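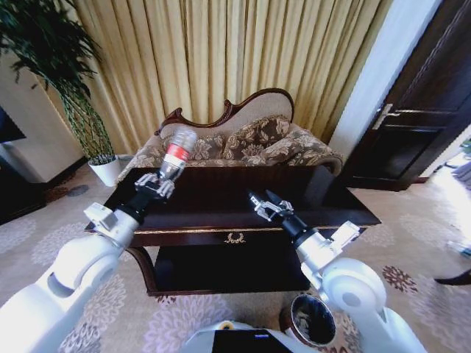
Clear bottle with a red label, raised over a glossy dark table.

Care of high-gloss finishes: changes to our guidance
31 August edition of the Hirkow workshop newsletter, compiled by Nesma El Sherbiny

The guidance sheet for gloss-finished tables has been revised. The previous sheet was issued in April and covered lacquered tops only. The new one also covers oil-varnished tops and those with a burnished wax coat, and it replaces the section on water marks in full.

White marks and dark marks are different faults and should be recorded separately on the job card. A white mark is moisture held in the finish. It sits above the wood and can usually be treated without stripping. A dark mark has gone through the finish and into the timber, often by way of a hairline crack or a worn edge. Polishing will not shift it, and repeated polishing thins the surrounding coat to the point where the whole top has to be redone.

For a white mark, leave the top uncovered in a dry room for 10 days before doing anything. A fair number of faint rings fade in that time. If the mark is still there, work over it with a soft cotton cloth and a fine non-silicone cream, going with the grain and using light pressure. Stop when the surface starts to feel warm. Do not use a hairdryer or an iron. The old sheet allowed gentle heat and that line has been taken out, as it softened two of the newer lacquers on test panels.

Silicone sprays remain the most common cause of trouble on tables that come in for refinishing. The residue gets into scratches and joints, and fresh lacquer pulls away from it in small round craters. If a customer has used a spray, or does not know what was used, treat the piece as contaminated and wash it down twice with white spirit, changing the cloth each time. The washed top must then stand overnight with the extraction running.

Very dark tops need a note of their own. They show dust, smears and fine circular scratches far sooner than mid-brown ones. Most of those scratches come from dry dusting. A barely damp microfibre cloth, rinsed often and followed by a dry one, does less harm. Felt pads under lamps and bowls should be checked for grit and replaced once they go hard.
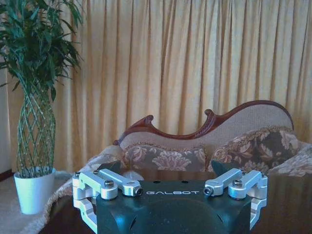 GALBOT lettering on the housing, silver finger linkages to either side.

Abrasives and sheen
Zohreh Mirzaei has finished the panel trials for the Haritz and Golestani lacquers. Both were cut back with wet abrasive, finishing at 3,000 grit, and then brought up with compound on a foam pad. Haritz reached full gloss in fewer passes but marked more readily during the first week. Golestani was slower to bring up and kept a slight haze until the compound had been wiped off with a clean damp cloth. Either may be used for new work. For repairs, match whatever is already on the piece. If that can't be established, test on the underside of the top, away from the rails.

Panel sets are stored under job numbers 901 (Haritz) and 1,292 (Golestani). Please return them to the rack in order, face up, with the paper between them.

Legs, shelves and fixings
Tables with a lower shelf should be lifted by the top rails and never by the shelf. On curved legs the grain runs short across the bend, so a sideways load from dragging can start a split there. Look for a fine line on the inside of the curve and press either side of it with your thumbs. If the line opens, the leg needs gluing before the top is worked on.

Check that tops are fixed with slotted plates or buttons that let the wood move. Screws driven tight through the rails hold a solid top rigid, and the first dry winter tends to crack it. Where such screws are found, elongate the holes across the grain and refit with washers.

Stock
Kendov cream is being discontinued in the large tin. The small tin is unchanged. Orders for the next quarter go to Nesma with the job number and the quantity in tins.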